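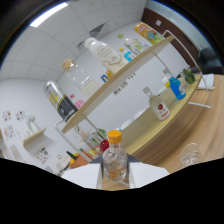
Clear bottle with the orange cap, held upright at the two-shelf rack.

Can machines do the shelf yet?
Home and Shop Automation > General talk

dredge_hollow
Saturday, February 25, 2023

Starting a new thread so we stop clogging up the vacuum one. The question is whether a machine can do ordinary chores in a house or a small shop. I don't mean floors. I mean putting bottles and cans back on a shelf, facing them forward, finding the one that's in the wrong place.

My view is no, and I don't think it's close. The picture is the kind of job I have in mind. Tilted shelves, a glass bottle, a big plastic one, little ones with colored caps, an apple, a snack canister. A ten-year-old could straighten that up.

pamholm_pete
It's closer than you think. Picking up one bottle is a solved problem if you know which bottle. Look at where the fingers are in your own picture. That's a good upright hold on clear glass, and clear glass used to be the thing everybody said couldn't be done.

dredge_hollow
Holding it is the easy part. Now put it back on a slanted shelf with a jar on one side and a can on the other and don't knock either one over.

kettle34
I run the stockroom for a small grocery and I'd take a machine tomorrow. We tried one on loan from Vindevik last April. It was set up for one bay, 117 items, all boxes and cans. It did fine on the cans. Boxes were fine if they were square to the front. Anything that had been put back crooked by a customer, it stopped and waited for somebody to come over. We sent it back after 30 days.

The staff didn't mind it. It was slow, and when it stopped it blocked the aisle.

pamholm_pete
What did it do with glass?

kettle34
We didn't give it glass. That was in the agreement.

dredge_hollow
Well, there you go.

pamholm_pete
That's a loan agreement, written by somebody worried about a mess. It doesn't tell you what the hardware can do.

Ita Mac Mathúna
I work on grippers, so take this as coming from the side that wants it to work. You're both partly right. A wide soft finger will hold a round bottle well. The trouble is the space the hand needs around the bottle. A person slides two fingers in beside a jar. A gripper with broad sides has to come in from the front or from above, and if there's another shelf over it, above is out.

Tilted shelves are a mixed bag. If they tilt back, things stay put. If they tilt forward there has to be a lip, and then the hand has to lift over the lip before it pulls. That one small move is where I see the most drops.

shopfloor_gwen
Can you just make the hand narrower?

Ita Mac Mathúna
You can, and then it's worse on big bottles. A large white plastic one like the one on the upper shelf there, lying on its side, would be a pain with narrow fingers. Most people end up picking a middle size and living with it. Or they swap tools, which costs time.

shopfloor_gwen
We went through this at Corrigan with parts bins, not groceries. Our answer was to change the bins. Every part got its own slot with a finger's width on both sides. After that the arm ran fine all shift. I don't see why a shop couldn't do the same with shelves.

kettle34
Because I pay for the shelf by the foot. A finger's width on both sides of every bottle and I lose a third of what I can put out.

shopfloor_gwen
Fair enough. We had the floor space.

dredge_hollow
And in a house it's hopeless. My mother is not going to leave gaps in her pantry for a robot. Half of it is stacked two deep. If the machine needs the house rearranged, then it can't do the chore. It can do some other chore that you invented for it.

pamholm_pete
By that rule a dishwasher can't do dishes. You load it the way it wants and you don't put the good knives in. People still buy them.

dredge_hollow
A dishwasher washes four place settings while I'm asleep. If an arm takes all night to put the groceries away I've still got warm milk on the counter.

Ita Mac Mathúna
The dishwasher comparison is decent, though. I'd expect the first useful ones in houses to do one cabinet, set up for them, and nothing else. Medicine bottles for somebody who can't reach, maybe. I would not promise a date.

kettle34
For what it's worth I'd try another loan if it could handle crooked boxes. Glass can wait. I've got a kid after school who does the glass.

shopfloor_gwen
Is Vindevik still doing loans? Their page only lists sales now.

kettle34
Not sure. I'll dig out the contact on Monday and message you.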